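3.2 How listing language relates to time on market

We began, as most people who study home sales do, with the words themselves. A listing is a short thing, but it has a great deal of work to do, and after reading 4000 of them from Urmont and the lake towns near it we came away rather fond of the form. Of these, 597 used at least one phrase about a view, and we set them aside as a group of their own, with lots facing the golf course kept apart from lots facing the water. 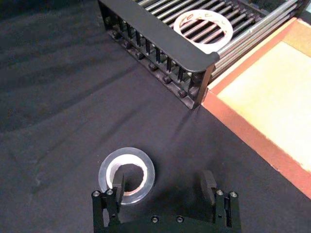
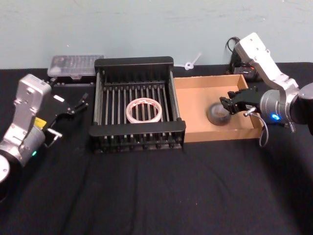
Figure 4. Roll of clear tape (first picture); tabletop covered with a black cloth (second picture).

Melness, March

The Melness listings deserve a little patience, for the town is small and its agents write in a style very much their own. Homes there whose listings named a view stayed on the market for a median of 34 days, against 54 days for homes whose listings did not. We would be glad to credit the wording with all of that difference, but of course a house with a fine view is a fine house to begin with, and the price bands in Table 2 take up a good part of the gap.

Grorkberg was another story. Sellers in the older streets there lean on words for workmanship (carved, custom, hand-finished), and we found no clear tie between those words and a quicker sale, even after we sorted the homes by age and by lot size. The Mahmoudi index, which we describe in Section 2, gave much the same answer, and we return to it below when we take up asking prices.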